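Quem somos

Imprimir | Enviar por e-mail

A Bosik guarda, revê e aluga equipamento de proteção para grupos. Trabalhamos com escolas, clubes e organizadores de passeios que precisam de muitas peças durante poucos dias e não têm onde as arrumar no resto do ano.

A empresa foi fundada por Irja Toivonen e Troels Fogh, que começaram com 68 capacetes numa garagem emprestada. Hoje temos 1355 peças registadas e somos 14 pessoas, repartidas entre o armazém, as entregas e o escritório. A Irja trata das encomendas e dos contratos. O Troels é responsável pela revisão do material e pela formação de quem entra.

O armazém está organizado por estantes metálicas altas e o chão é liso, de epóxi, fácil de lavar. Cada encomenda sai em caixas de cartão, com uma folha onde vêm os tamanhos e o nome do grupo. Quando o material regressa, fica à parte até ser revisto e só depois volta à prateleira.
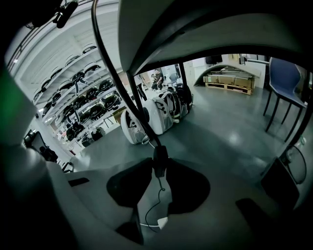
A revisão é feita peça a peça, à mesa. Verificamos o casco, o forro, as correias e o fecho. Uma correia gasta é substituída na hora, se houver peça. Um casco com fissura é retirado do registo e não volta a ser alugado. Os forros são lavados entre alugueres e secam ao ar, o que demora cerca de um dia. Por isso pedimos que as devoluções cheguem até às 16h.

Em outubro passámos a usar o Vumerach, o nosso registo interno, onde fica anotada a data de cada revisão e quem a fez. O cliente pode pedir uma cópia do registo das peças que alugou.

Temos 2 modalidades de contrato. O aluguer Barta é para eventos e passeios, com entrega e recolha incluídas. O contrato anual é para escolas e clubes que querem ter o próprio material guardado e revisto por nós.

As visitas ao armazém fazem-se por marcação, de manhã. Para grupos com crianças, convém enviar as medidas da cabeça com o pedido.

Imprimir esta página
Enviar a um amigo por e-mail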